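Support ticket: Label printer skipping potency field after menu sync
Store: Fika (retail dispensary, two registers plus back office)
Software: Zokwood point of sale, with the Nikcombe compliance add-on
Status: Solved, left open for comments

Opened by the store, 9:40 in the morning

Hello, and thank you in advance for reading all of this, because I know I tend to go on. We are a small licensed shop and we have been on Zokwood since we opened, and for the most part we love it. Since the October update, though, our shelf labels and exit bag labels have been coming out with the potency line blank. The product name is there, the batch number is there, the harvest date is there, the little warning symbol is there, and then where the THC and CBD percentages should be we get a clean white gap. We can't sell anything with a label like that, so my morning crew has been writing the numbers in by hand from the lab sheets, bless them, and then a second person checks each one.

What I have tried so far: turned the label printer off and on, swapped the roll, printed from register one and register two, and printed from the back office computer. Same gap every time. It happens on flower and pre-rolls. Edibles print fine, which makes me think the printer itself is healthy.

Reply from Zokwood support, 10:25

Good morning, and please don't apologize, the long version saves us a lot of back and forth. You are right that the printer is almost certainly fine. Could you open one of the flower items in the back office, go to the Lab Results tab, and tell us what you see next to "Source"? It should say either Manual or Nikcombe. Could you also tell us how many items are affected, if that's easy to pull? There's a filter for it under Inventory, Labels, Missing Fields.

Reply from the store, 10:50

The Source says Nikcombe on the flower and Manual on the edibles, so there's our difference! The filter shows 95 items. I nearly fell off my stool. I should add that all of the flower comes to us from one grower, Tsegaye, and their lab sheets changed format over the summer. They used to give one total number and now they give the separate cannabinoids with a total at the bottom. I only mention it in case it matters — I'm not blaming them, they have been wonderful to work with. 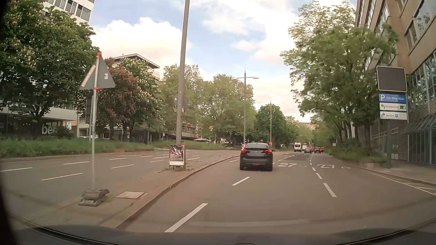

I also went ahead and ran the menu sync again while I was waiting, and it finished with no errors, but the labels still have the gap. The online menu shows the right percentages, oddly enough, so the numbers are getting into the system somewhere.

Reply from Zokwood support, 11:35

That is a very helpful detail, thank you. The online menu reads the total from the lab sheet, and the label template reads an older field called Potency Display. With the new sheet format, the add-on fills in the first and leaves the second empty. Please try these steps on a single item before doing the rest:

Back office, Settings, Add-ons, Nikcombe, Field Mapping.
Find Potency Display. It will probably say None.
Change it to Total Potency (Calculated) and save.
Close the back office completely and open it again.
Open one flower item, press Refresh Lab Data, and print one test label.

If your template is version 3 or older, you will also need to pick the new template from the list, as the old one can't read calculated fields. And please keep the handwritten labels you've already made until your own compliance person is happy, as rules on corrections are different from state to state and we wouldn't want to steer you wrong.

Reply from the store, 12:20

We were on template 3, so I'm very glad you said that. The first test label came out with the gap again and my heart sank a little, but then I noticed I had skipped the part about closing the back office — I had only closed the tab. Did it properly, printed again, and there were our percentages, nice and dark, matching the lab sheet to the decimal.

I then used Refresh All on the rest. It stopped with 11 items left over. Those turned out to be old batches where the lab sheet was never attached in the first place, so that one is on us. I have pulled them from the shelf and asked the grower to resend the paperwork.

Reply from Zokwood support, 12:45

So glad to hear it. For the leftover batches, attach each sheet under Lab Results, press Refresh Lab Data, and they should fill in like the others. One caution for anyone reading along with a bigger catalog: Refresh All has a limit of 2000 items per run, and past that you'll want to go category by category. We have passed a note to the add-on team asking for a warning when Potency Display is set to None.

Reply from the store, 3:15 in the afternoon

Sheets arrived, all attached, all printing. The Missing Fields filter is empty. I've taped the steps inside the cabinet by register two, with "close the WHOLE program" underlined. Thank you both for being so patient with me, and I'm happy for this to be marked solved.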